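Jurora Tabletop Board, Dark Gray
Jerkulell Work Surfaces
Item no. 3896

The Jurora is a large, flat board that lies on top of an existing table or bench and gives it a smooth, dark working area. It is supplied as a single piece. No fixing to the table below is needed for ordinary desk use. The board can be moved by two people and stored upright against a wall when the table is wanted for something else.

Surface

The top face is dark gray with a gloss finish. Objects standing on it show a soft reflection at the base, and pale items stand out clearly against the color. Customers who work under strong overhead light should note that a gloss face will return some of that light. If glare is a problem, move the lamp to the side or order the Cerken board, which has the same outline and a matte face.

The finish is closed and does not take up water, coffee or tea. Spills should still be wiped up the same day. Dried rings come off with a damp cloth and a drop of dish soap.

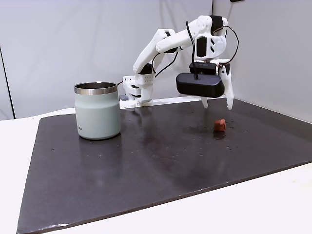
Small parts with rough faces can be set down and picked up without marking the finish, but should not be dragged. Unglazed clay, brick and stone are the usual causes of fine scratches. Drinkware with a smooth base may be left standing on the board. For cups and pans straight from the stove, use a trivet.

Placement

The table underneath must be flat and must support the board across its full width. An overhang of up to 2 inches is acceptable on any side. Heavier items belong toward the rear edge, over the table frame, with the front left clear for handwork. Cables should be led off the back or the side — a cable trapped under the board will lift it and cause rocking.

Four thin felt pads are included. Fit one under each corner if the table has a lacquered or waxed top. On a rubber or raw wood top, leave them off.

Loading

Maximum evenly spread load is 102 lb. Do not stand or kneel on the board. Clamps may be used at the edges with a scrap of cardboard between the jaw and the top face. Drilling through the board is possible but ends the warranty, and the cut edge must be sealed by the customer.

Care

Dust with a dry microfiber cloth. For fingerprints, use glass cleaner sprayed on the cloth, not on the board. Scouring powder, steel wool and acetone will dull the gloss, and the damage can't be polished out. Tape residue can be removed with rubbing alcohol on a soft rag.

Ordering

Boards ship flat with corner guards. The current batch is some 300 pieces, and the next is due in September. The Bang edge strip is sold separately and fits the Jurora and the Cerken. It is pressed on by hand, starting at a corner, and should be left overnight before the board is moved.

Page updated 29 July 2024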